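About Us — Skovudard Community Choir School

Hello, and welcome! Skovudard is a singing school for grown-ups. We teach people to sing in parts, read a line of music, breathe properly and have a very good time in a room full of other people doing the same. If you were told at age 9 to stand at the back and mouth the words, come in. Half our altos have that story.

How we got going

The school was started by Sioned Gape, who had been teaching piano in Brerness and kept hearing parents say they wished they could have a turn. She put up a card in the library asking if anyone wanted to learn some rounds, and 7 people came. They sang in her front room with the windows open (it was August, and the neighbors were very kind about it). By winter they needed a bigger room and somebody who could play while Sioned conducted.

We now have 300 singers on our books, spread across daytime and evening groups. Some have been with us since the front room. Some joined last month and are still working out whether they're a tenor or a baritone — no rush on that.

What we teach

Our Beginners group starts with unison songs and simple rounds, all learned by ear. You don't need to read music and you won't be asked to sing alone. After a term or so most people move up to Parts One, where we bring in the printed page a little at a time. Parts Two is for people who can hold a line while the person next to them sings something else entirely, and that's where we get into the bigger pieces.

There's also the Vaughan Group, named for the street it rehearses on, which sings without piano and tends to pick the hard stuff. Last spring they learned a set of sea songs from memory and we're still humming them!

Our home

We rent the old schoolhouse on Vaughan Street. The main hall has a high ceiling and a lovely long echo, which flatters everybody and hides a multitude of late entries. Our piano is an upright we bought from the Nakano family when they moved away, and it holds its tuning better than we had any right to expect. There are two smaller rooms for sectional practice, coat hooks in the hallway, and step-free entry from the side street.

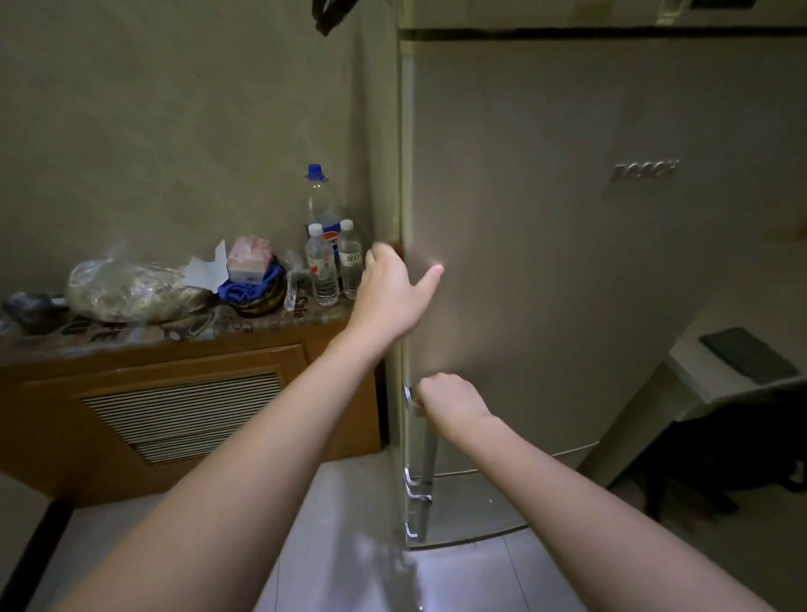
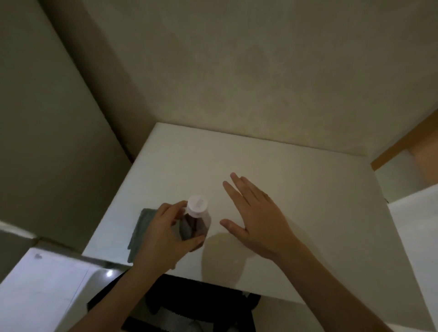 Break falls halfway through every session, and we guard it fiercely. A lot of the school happens in those few minutes: car rides get arranged, sheet music gets swapped, and someone always starts up the tricky bit of the second verse until the whole room has joined in.

Coming along

Your first session is free, and you can join at any point in the term. Wear something you can breathe in, bring a pencil and a bottle of water, and come to the front door, where one of the section leaders will say hello and find you a seat beside a confident singer. We lend out folders for the first term. After that you can keep yours for a small fee or bring your own.

We sing for friends and family at the end of each term, in our own hall with the chairs pushed back. Taking part is up to you, and plenty of people sit in the audience the first time and sing at the next one.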